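정리함 프로젝트 최종 보고서: 섞인 물건은 어떤 통에 담아야 꺼내기 쉬울까

지난 학기에 동아리방 물건을 정리하다가 짜증이 폭발해서 시작한 프로젝트입니다. 테이프 하나 찾으려고 상자를 통째로 뒤집은 게 한두 번이 아니었거든요. 그래서 아예 과제로 삼아 버렸어요! 프로젝트 이름은 Mosemine인데, 발음이 귀여워서 붙였고 별 뜻은 없습니다.

통은 4가지를 비교했어요. 뚜껑 달린 플라스틱 상자, 천 바구니, 골판지 상자, 그리고 위가 트인 네모난 금속 통입니다. 안에 넣은 물건은 전부 37개였고 자, 풀, 건전지, 컵, 줄넘기처럼 크기도 모양도 제각각인 것들로 골랐습니다. 제일 무거운 건 440g짜리 공구 주머니였는데 이게 나중에 꽤 말썽을 부려요.

방법은 단순합니다. 물건을 한꺼번에 쏟아 넣고, 종이쪽지를 뽑아서 나온 물건을 찾아 꺼내고, 걸린 시간을 적었어요. 기록은 Bistden이라는 표 양식에 했는데(선배들이 쓰던 걸 물려받았어요) 칸이 너무 좁아서 글씨가 다 삐져나갔습니다. 다음 조는 그냥 새로 만드세요, 진짜로.

천 바구니는 기대를 많이 했는데 옆면이 자꾸 주저앉아서 한 손으로 벽을 잡고 다른 손으로 뒤져야 했어요. 골판지는 처음엔 괜찮다가 공구 주머니를 몇 번 떨어뜨리니까 바닥이 불룩해졌고요. 플라스틱 상자는 무난했지만 뚜껑을 여닫는 시간이 은근히 쌓입니다.

금속 통은 벽이 안 휘어서 손을 쑥 넣기 편했어요. 대신 시끄럽습니다. 건전지 하나 떨어져도 옆방에서 쳐다볼 정도!

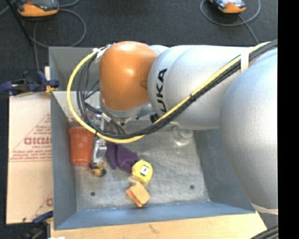 벽이 단단한 건 좋은데 구석이 문제였어요. 납작한 자나 카드가 모서리에 딱 붙으면 손톱으로 긁어야 겨우 올라오고, 큰 물건이 그 위를 덮고 있으면 찾는 데 대략 2배는 더 걸렸습니다. 그래서 중간에 큰 물건은 벽 쪽에 세우고 작은 건 가운데로 모으는 규칙을 정했는데, 이렇게 하니까 뒤적이는 횟수가 확 줄더라고요.

아쉬운 점도 적어 둘게요. 꺼내는 사람이 계속 저였기 때문에 뒤로 갈수록 물건 위치에 익숙해졌을 거예요. 순서를 섞긴 했지만 완전히 공평한 비교는 아니었습니다. 바닥에 얇은 매트를 까는 것도 해 보고 싶었는데 시간이 모자랐고, 6월에 다시 해 볼 생각이에요.

동아리방에는 결국 금속 통을 놓기로 했어요. 공구 주머니만 따로 고리에 걸어 두고요.

2024년 5월 21일 제출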